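### 4.2 How far can colour words in sale listings be trusted?

The Ostonero archive holds listings for second-hand household goods, most of them written by private sellers. Earlier work on it, using the Robichaud coding scheme, treats the colour word in a listing as a fair record of the colour of the object. We doubt this. The scheme was built on a set of 100 listings chosen because they were easy to code, and the high agreement between coders reported for that set tells us little about the other listings in the archive. Two coders who read the same word will of course write down the same word. Whether a second seller, with the same object on the kitchen table, would have picked it is a separate matter, and the scheme has no way of testing it.

We drew 1000 listings from the archive in February and recoded them by hand. In 39 of them the title and the body gave different colours for what was clearly the same item. A lamp was "cream" in one and "yellow" in the other; a set of bowls went from "teal" to "dark green". These are only the cases where a seller contradicted himself or herself in print, and we would not read the figure as an error rate for the archive. A seller who chooses an odd word and sticks to it leaves no trace. 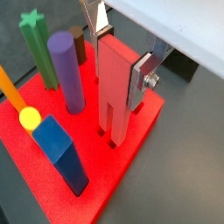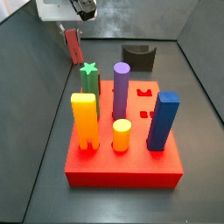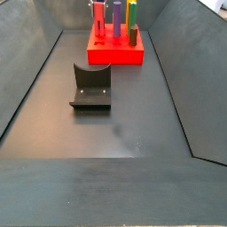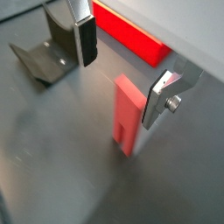
**Figure 2.** Upright coloured pieces, in four views.

Agreement on colour words is uneven, and an average hides this. Some colours cause little trouble whoever is writing, while others sit between two or three common words, and the choice seems to depend on habit, or on what the seller thinks will sell. In Figure 2, we would expect most sellers to call the star-shaped peg in the first two views green and leave it there. The block in the last view is harder: we settled on salmon pink, but a listing could say pink, peach or coral and no buyer would have grounds for complaint. A scheme that gives both cases the same weight will look better or worse depending on how many easy colours happen to be in the sample.

The usual reply is that large samples smooth this out. The Jillari lists, with 2000 entries, are often cited in support. We are not persuaded. If sellers of sofas lean towards "charcoal" where sellers of saucepans write "grey", adding more sofas does not help, and the Jillari lists were not balanced by type of goods. The Pomeck lists were, but they leave out any entry with a compound colour name — the very entries on which we found sellers least consistent.

None of this makes the archive useless. Counts of how often a word is used are still counts of how often a word is used, and for the history of "taupe" that may be all one wants. Claims that British homes became greyer over the period need something more. At the least we would want a subset of objects described by several people who had not seen the original listing.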